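Plastic plates: upright rack or just stack them flat?
Kitchen & Dining > Storage and Organizing
August 2024

reltholm_kate
OK so we finally gave up on ceramic. Two kids, a tile floor, you can guess how that went. I bought a bunch of those plastic plates in mixed colors and now I can't decide how to keep them. My cabinet shelf is pretty shallow and a flat stack means whoever wants the blue one pulls it from the bottom and the whole pile slides out at me. I'm thinking about one of those little wire racks that stands them on edge. Does anybody use one with plastic? My worry is they're so light they'll flop over, or pull the rack with them when you grab one.

gedirholm
Rack, all day long. We've had ours on the counter by the sink since November and I would never go back. They go straight from the dish towel to the rack and the kids can see the colors, so there's no digging (and a lot less yelling about who got purple!). Mine came from Berkeo, nothing fancy, just bent wire. The plates lean on each other a bit but they don't fall.

pantrymoth50
Gonna disagree. Plates were made to stack. A flat stack of 10 takes up one plate's worth of shelf, and a rack eats up counter space you'll want back by Thanksgiving. If the pile slides, put a square of that rubbery shelf liner underneath. Done, and it's cheaper than a rack.

reltholm_kate
The liner is a good thought, but it's the plates sliding on each other, not on the shelf. These are slick on the bottom. And the shelf is over my head, so it's me up on a stool every single dinner.

Vaduva_Home
Then the rack makes sense for you. One thing I'd say – look at how wide the feet are before you buy. I had a skinny one that tipped every time I took the front plate, and I ended up sticking 2 dots of museum putty under it. The next one had feet that spread out more and it's been fine. Also don't cram it. If you have to wiggle a plate to get it out, there's one too many in there.

pantrymoth50
See, now she's buying putty too.

gedirholm
lol it was one rack, moth. Kate, if you do get one, put the big plates at the back and small ones in front or you'll never find the small ones. And let them dry all the way first. I got lazy over the summer and had a little puddle under mine every morning until I put a folded dish towel down.

reltholm_kate
Sold. Went with a small silver wire one and moved everything down to table height. I've got teal at the front and then blues, purples and the beige ones fanned out behind it, and I like looking at them way more than I expected to. Still deciding where the pink one goes.
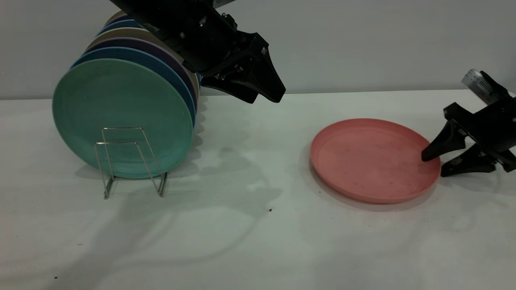 pantrymoth50
Fine, it does beat climbing on a stool. I'm still stacking mine, but let us know if it's still standing after a week of the kids grabbing at it.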